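How many demos before I change the start position?

Posted by Roos Willems

Hi all, I'm collecting teleop demos on a two-arm setup and I keep second-guessing myself. The task is pick up a small bottle, put it in a tray, let go, back to rest. I've got 501 episodes so far, and for nearly all of them the tray was in the same spot because I wanted the policy to get good at one thing first.
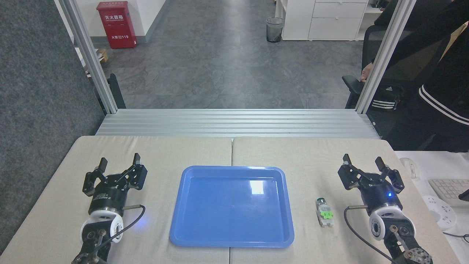 My first training run on Saturday was kind of a letdown. It does fine if I set things up exactly like I did for the recordings, but slide the tray over by the width of my hand and the arm goes to where the tray used to be. Do I throw these out and start over, or just keep adding? Also, do you use both arms if the task only needs one?

Paora Paewai

Don't throw them out! I did that once with a set of 1590 and I still get annoyed thinking about it. Keep them and start moving stuff now. I move the tray after every 8 episodes and the object every single time, and I put little pencil marks on paper first so I don't drift back to my favorite spots (you will, everyone does). When you train, sample the old ones less often so they don't drown out the new ones.

As for the arms, I record both even if one just sits there. Keep the idle one in the same rest pose though, or it learns to twitch.

Aksel Zoëga

more data

Geert Van Hecke

Agree with Paora on keeping them. I'd also watch a few of your early ones all the way through. Mine had long pauses at the start while I got my hands settled, and the policy learned to pause too. I trimmed those and the next run was way less hesitant. Took me 14 evenings, so maybe write a script for it, lol.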